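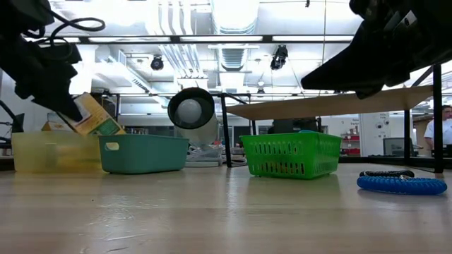
Lists > prendholm-stores > Packaging and labels

Friday, October 2, 2026
Karthik Howlader

Renato asked which label stock to reorder for the small parts cartons. I would stay with the Flimberg matte and drop the gloss. Gloss rolls failed to scan at 44 cm under the aisle lights; matte read on the first pass. Placement matters more than stock, though. A green panel low on the right face, as on the pale yellow carton over the yellow bin, keeps clear of the top flap and the tape. Please keep that position for all new sizes.

On September 12, Renato Insaurralde wrote:
> We are down to 3 rolls of matte and 2 of gloss. Hattori
> quotes the same lead time for both. Do we need both?
> Also, the template still has the old margin.

The margin is fixed in the current template. Delete local copies. Heledd has the printer settings for the matte rolls; darkness goes up one step, speed stays as is.

Karthik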